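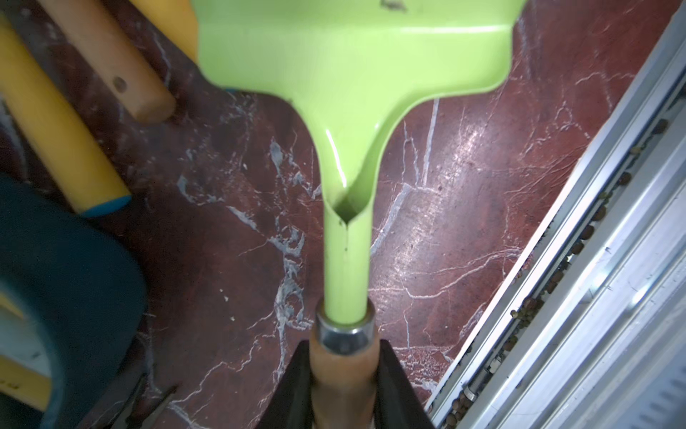

Sunday, October 20, 2019

Garden tools, handling rules, second pass. Teguh on the pendant, me on notes.

Grip on wood only. Fingers go on the handle below the ferrule, never across it and never on the painted socket. The old Jireck sheet just says "grasp near head", too loose. Changed our copy.

Force limit stays where Fatima Okeke set it in January. Anyone who wants it higher writes it in here first, with initials.

Stop and re-home if a tool turns in the fingers. No correcting by hand with the arm live - I did this once this morning and shouldn't have.

Loose pebbles: sweep the rail channel before the first run and at the lunch changeover. Add to start-up checklist.

Log names: tool colour first, then tool, then run number. Left off at run 273. Run 193 has the wrong colour in its name, still to fix.

Ask Salcedo if their e-stop check is daily or per shift.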